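March 30, 2025

Up way too early again, couldn't stop thinking about the house rules for the bin picking cell. We're supposed to have them written up before the people from Hudec visit, and so far I've got two pages of notes and one coffee ring.

The thing I keep going back and forth on is reaching into the bin. Everybody does it. A toy slides into a corner, the arm is sitting there doing nothing, and your hand just goes! I did it myself back in December, and I'm the one writing the rules. So rule one is going to be short: arm stopped, pendant in your own hand, then reach. I had a longer version with 12 exceptions in it (one for each person who complained, pretty much) and I threw the whole thing out this morning. Felt great.

Rule two is about clamps. Check that the bin is clamped before the first run and again after lunch, and give it a good shove while you're at it. At Busberg they let theirs creep for a whole afternoon and then had to toss over 80 picks, and I really don't want to be the one writing that email.

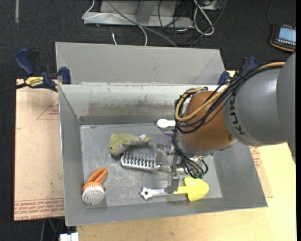 Then there's speed. The draft I got from Zutar says 10 percent for any new object, full stop, and I grumbled about that for a day or so before I came around. Soft stuff squashes, brushes roll, anything with a long handle can lever up on you when the fingers close in the wrong spot -- you want time to hit the button. I'm keeping their number. I did add that a new object gets its slow runs again if somebody changes the fingers, which their draft skipped completely.

Cables I haven't figured out. I want a line about looking over the hoses and cables on the arm before you power up, but "look over" is mush. What are you looking for? Rubbing, loops that hang lower than they used to, a fitting that's worked loose. Maybe I'll just write it like that. The official wording we got from Virthorpe is so stiff that I had to read it three times, and I do this for a living.

Anyway, typed up rules one and two, printed them big, taped them by the door. Speed and cables tomorrow, and I still need to ask who has the key to the pendant cabinet.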